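Wednesday, late

Budget. Again. Pantelis wants the September sheet by lunch tomorrow and I still have two quotes that don't agree with each other. Pastura came back at 3,147 for the second arm, shipping not in it. Brekke says 1,355 but that's the gripper and wrist camera only, no arm, no mount, and the support plan is a seperate line. So not the same thing at all, and Pantelis will put them side by side anyway and ask why we don't take the cheap one.

Spent the afternoon in the bedroom setup to work out what we really need before I sign anything. Tsegereda says spare fingers first, everything else after. I think she's right. Wrote down 10 pairs, then crossed it out, then wrote it again.
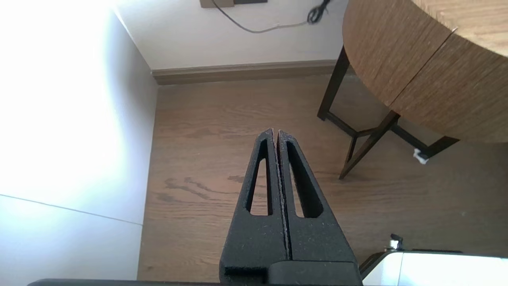

Also need a longer power lead, two surge strips, and a proper case for moving the thing between rooms. Fedir wants a lidar. Fedir always wants a lidar. Told him next year.

Question I keep going round on is rent or buy for the base. Holtisside will rent but the minimum is 26 weeks and we won't use it in December at all. Buying means storage, and Pylyp says the storage room is full. Haven't looked. Should look.

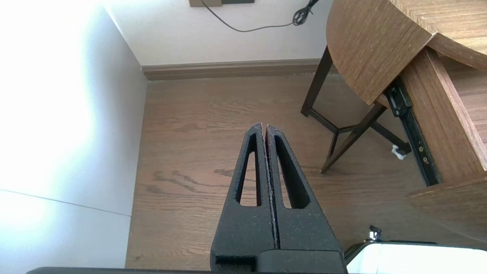 Wrist view, round table and the drawer slide.

Drawers are the thing. If the job list for the new unit has drawers in it we need better reach, and the reach is where the Pastura price jumps. If it's only stuff on top of tables we can get by with the short arm. Asked Imai to just decide. He said it depends. Thanks Tetsuya.

Bed jobs too. Sheets and cushions, is that in scope or not? The plan says "soft items" and then never says which. Emailed Dima about it at four, no answer yet.

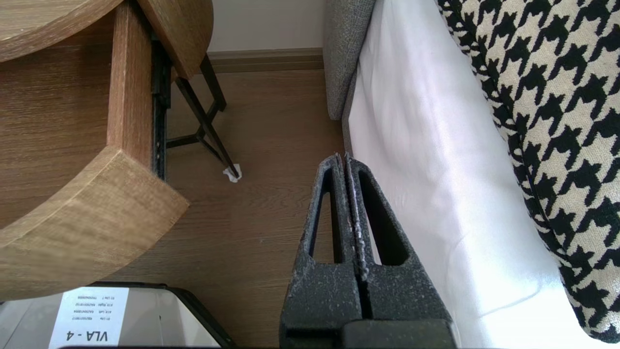
VLA - 4, between the table and the bed.

Labels: buy a label printer, a decent one. Put it under consumables so it doesn't need a signature. Lint roller as well, cheap, can go on my card.

Insurance!! Forgot it completely last time and it ate the whole cushion in the budget. Call them in the morning, before Pantelis gets in. Ask if a rented base is covered or only what we own.

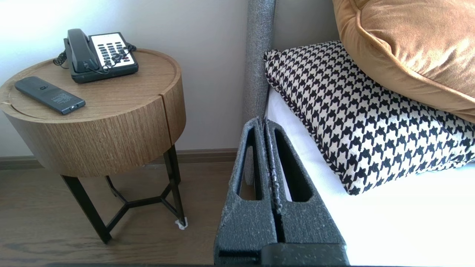
Bedside table with phone and remote.

Where I've got to tonight: Brekke gripper yes, finger spares yes, Pastura arm only if they put shipping in teh price. Base on hold. Lidar no. Send it to Tsegereda to check my sums before anyone else sees it.

Still need the Pastura guy's phone number. Think it's on the back of the old quote.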